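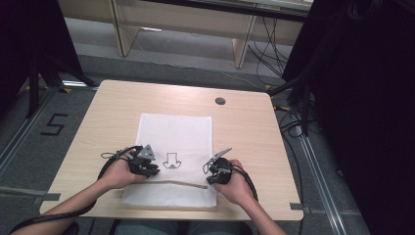 Trurkell Opens Its Mending Library to Everyone, With Free Sunday Sessions Starting in January

TRURKELL – A backpack with a stuck zipper, a winter coat with a torn lining, a favorite pair of jeans gone at the knee: starting in January, anyone in Trurkell can bring them to the Catterall Building and learn how to fix them, free of charge, with good tools and patient company.

The Cludia Mending Library is moving out of its trial space above the Hiltness Street bakery and into the whole ground floor of the Catterall Building. Doors open every Sunday at noon. There is no membership fee, no residency check and no need to know a needle from a seam ripper before you walk in.

The move follows a trial year that went far beyond what the founders expected. Visitors brought in 788 items over the course of the year, from baby blankets to a sailboat cover that had to be spread out on the sidewalk. Most went home mended. Others went home with a plan, a threaded needle and a return date written on a paper tag.

"I thought we'd get a few friends and maybe somebody's aunt," said Raffaele Morelli, who founded Cludia. "The first afternoon there was a line down the stairs, and the bakery ran out of rolls. People had been saving these things up for years! They had bags of clothes in the closet that they loved and couldn't wear, and they were so happy to finally have a place to take them."

What Cludia does

Cludia works like a library in two ways. You can come in and use what's on the shelves, or you can borrow it and take it home.

The shelves at Catterall will hold sewing machines, hand tools, irons, darning mushrooms, leather punches, snap presses and a large collection of spare parts. The parts drawers were the surprise hit of the trial year. Buttons, buckles, cord locks, hooks, elastic and zippers come in from old garments that can't be saved, and they are sorted by size and color so that a visitor with a missing coat button has a fair shot at finding its twin.

Tools can go home for two weeks at a time. Sewing machines are included in the loan program, and each one comes with a threading card and a bobbin that's already wound. Parts from the drawers are yours to keep.

At the Sunday sessions, mending guides sit with visitors and show them how the repair is done. Guides will pin, point, demonstrate on scrap and undo a crooked seam without a sigh, but the visitor does the sewing on their own item. It's the rule people grumble about on the first visit and brag about on the second.

"I get texts with photos of elbows," said Ánh Văn, who leads the guides and has been a tailor for most of her working life. "Someone patches one elbow with me on a Sunday, and by Wednesday they've done the other one alone, and then their kid's, and then the neighbor's. I love those texts. Please keep sending them."

A room made for spreading out

The old space had charm and terrible elbow room. Quilts had to be folded in quarters to be worked on, and anyone cutting fabric needed the people on both sides to lean back.

At Catterall, the work area has been planned around big, awkward items. Tables can be pushed together for curtains and bedding. There is a standing-height cutting area near the front windows, a quieter corner for handwork, and a rug for children who have been dragged along and would like to sort buttons.

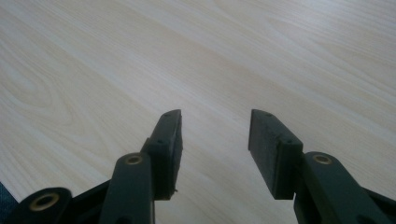
Benedek Szűcs, who planned the layout, spent several Sundays in the old space just watching where people bumped into each other. He ended up moving the ironing boards three times on paper before settling on the wall nearest the sewing machines, so that a person pressing a seam doesn't have to cross the room with a hot, half-finished skirt over one arm.

"Sewing takes more floor than you'd think," Szűcs said. "You need a place for the thing you're fixing, a place for the thing you're fixing it with, and a place for your coffee that is far away from both. I was pretty firm about the coffee."

The entrance on Hiltness Street is level with the sidewalk. The side entrance has one low step and a portable ramp that can be put down on request. Every work area includes adjustable seating, and two of the sewing machines can be run with a hand control in place of the foot pedal. Task lamps with magnifiers are available at the loan desk for anyone threading small needles or working on dark fabric.

Topics for the opening season

Each Sunday has a theme for the first part of the afternoon, followed by open mending until 5 p.m. You're welcome to ignore the theme completely and sit down with whatever you brought.

The season starts with socks. Darning was the most requested skill of the trial year, and Văn plans to begin with chunky wool and big needles, where the weave is easy to see, before anybody tackles a thin dress sock. Visitors are asked to bring clean socks. (She would like that printed in larger type.)

After socks come buttons and snaps, then patches for knees and elbows, both the kind that hide and the kind that show off. Visible mending has a devoted following in Trurkell, and a few of the regulars have agreed to bring in jackets they've been patching for years so newcomers can see how the layers build up.

Later in the season, Iresha Khan will teach a run of sessions on bags and outdoor gear. Khan repaired tents and packs for a living before she joined Cludia as a guide, and she has strong feelings about zippers. Her first session covers the fixes that don't need a new zipper at all: cleaning grit out of the teeth, squeezing a worn slider gently back into shape, and sewing a new stop at the bottom of the track.

"A zipper quits and people throw out the whole bag," Khan said. "A perfectly good bag! Often it's only the slider that's tired. You swap it, you zip it up and down a few times because it feels so nice, and you've got your bag back. I've seen grown adults cheer. I've cheered."

Her second session moves on to full replacement, with practice on scrap fabric first. Mesh, canvas and coated nylon each get their own turn, as they all behave differently under the presser foot. Mesh stretches when you don't want it to, so Khan bastes it by hand before it goes anywhere near a machine. Coated nylon keeps every needle hole it's ever given, so she uses clips there and saves the pins for canvas.

The season closes with a swap afternoon. Bring fabric, yarn, patterns or notions you won't use and take home something you will. Anything left over at the end goes into the parts drawers or the scrap bins. 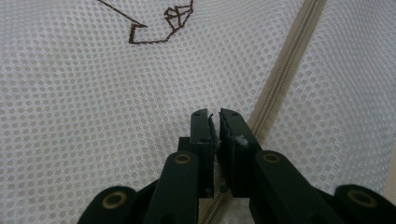
Bringing something in

No appointment is needed for the Sunday sessions. Items should be clean and dry, and small enough for one person to carry through the door. If yours is bigger than that, write ahead and the guides will clear a space.

It helps to bring any loose pieces with you, even broken ones. A cracked buckle or a zipper pull in an envelope makes it much easier to find a match. If you still have the spare button that came with your shirt, this is its moment.

Guides can help with clothing, bedding, curtains, bags, soft toys, hats and most outdoor gear. They can't take on climbing harnesses, car seats or other items where a seam is holding someone's weight in an emergency. Leather shoes are a maybe. Ask at the desk.

Children are welcome with an adult. Younger visitors can start on plastic needles and burlap, and there's a toy hospital table on the first Sunday of every month, where stuffed animals may be admitted with any complaint. Ear reattachments are usually same-day.

Guides wanted

With the larger room, Cludia is hoping to welcome around 15 new mending guides before spring. You don't have to be an expert. Someone who is happy sewing on a button and explaining it slowly is exactly who the team wants to meet. People who knit, crochet, embroider, work leather or simply have a knack for untangling things are all encouraged to get in touch.

New guides sit beside an experienced one for their first few sessions and get time on all of the machines, including the heavy-duty one, which has a nickname that visitors will have to come in and ask about.

Asanka Dissanayake started out as a visitor with a ripped raincoat and now runs the loan desk.

"I came in for one pocket," Dissanayake said. "Then I stayed to see how the woman next to me was doing with her curtains, and the next week I wanted to know if they'd come out the right length. They had! You get invested in other people's curtains. I can't explain it any better than that, but come by and you'll see."

Donations of thread, sharp fabric scissors, wool yarn and working irons are gladly accepted at the loan desk on Sundays. Please hold on to large furniture and broken sewing machines for now, as the storage room is already full of hopeful projects.

Opening afternoon

The first session at Catterall begins at noon on a Sunday in January, with tea, rolls from the Hiltness Street bakery and a ribbon that will be sewn together by visitors through the afternoon, one stitch each, and hung over the loan desk. Reporters and photographers are welcome from 11 a.m., when the guides will be setting up and have time to talk. Interviews with Raffaele Morelli and Ánh Văn can be arranged ahead of time through the Cludia press desk.

About Cludia

Cludia is a free mending library in Trurkell, open to all. It lends sewing and repair tools, keeps a public collection of reused parts and holds guided mending sessions every Sunday from noon to 5 p.m. on the ground floor of the Catterall Building, Hiltness Street.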